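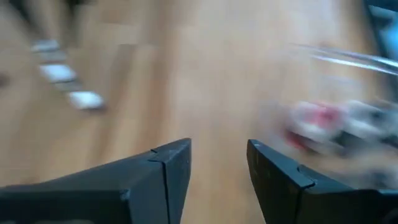
Indlow Makers Club – Home Robotics Group

How to test a gripper on tidying up: floor first, then the paints

Can a robot arm tidy a room yet? Sort of! It depends on the room, the arm and how fussy you are about where things end up. The best way I know to get a feel for it is to set up a small chore and try it yourself, so this page takes you through the one we use.

What you need

An arm with a two-finger gripper and a camera near the wrist. Ours is a Clostia, but the steps should work with most hobby arms.
A patch of floor you can reach from all sides.
A handful of small household things in mixed shapes.
A clear plastic container and some craft paints with the lids done up tight. (Please check the lids. Then check them again.)

Step 1. Start on the floor

Spread the objects out with a hand's width between them. Use shapes that don't match – blocks, something long and thin, something soft if you have it. Let the arm do a slow sweep first and save the video before you ask it to pick anything up.

Now watch the video back. If everything smears when the arm swings, your software is guessing at edges, and it will guess wrong on pale things. Drop the travel speed and add a pause of 2 seconds before each grab. I can't tell you how much happier our arm got after that change!

Step 2. Teach it one object at a time

Guide the arm through the same pick until it feels boring, then move the object a little and do it again. Small changes in angle matter more than big changes in place. We saved 101 guided picks before we let it try on its own, and I'd do more next time. Label the runs as you go or you'll be sorting files all evening.

Step 3. Move on to the paints

Put the little jars and bottles in the clear container and set it on bare wood.
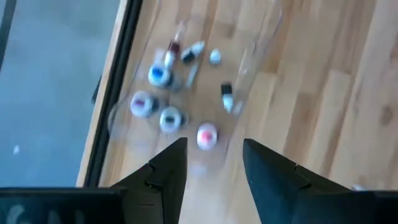

Clear plastic is hard for a camera. You and I see the rim catch the light and fill in the rest, but the software may only find a few pale streaks and decide there's no wall there at all. Run a strip of coloured tape along the rim for your first tries, and peel it off once the picks are steady.

Go for upright jars before anything lying on its side. A round lid looks much the same from any direction, so the fingers can close from wherever there's room. Bottles on a slant need the wrist turned to match, and that's where most of our drops happen. Close the fingers gently, lift a little, stop, and then carry on up.

Step 4. Keep score

Write down every try, including the ones you'd like to forget. Mirko Melis built us a simple sheet with columns for the object, the grip angle and the result, and we've used it since October. Count a pick as good only if the object lands where it belongs and stays standing if it was standing before.

So, is it ready for chores?

For a few known objects in good light, I'd say yes, if you aren't in a hurry. For a real craft table at the end of a rainy afternoon, not yet. I can clear one with both hands while the arm is still lining up its first jar – but I love watching it get there, and the slow spots are great places to learn.

If you try this at home, bring your score sheet to the next club night. We'd really like to compare it with ours.

Page updated May 25, 2025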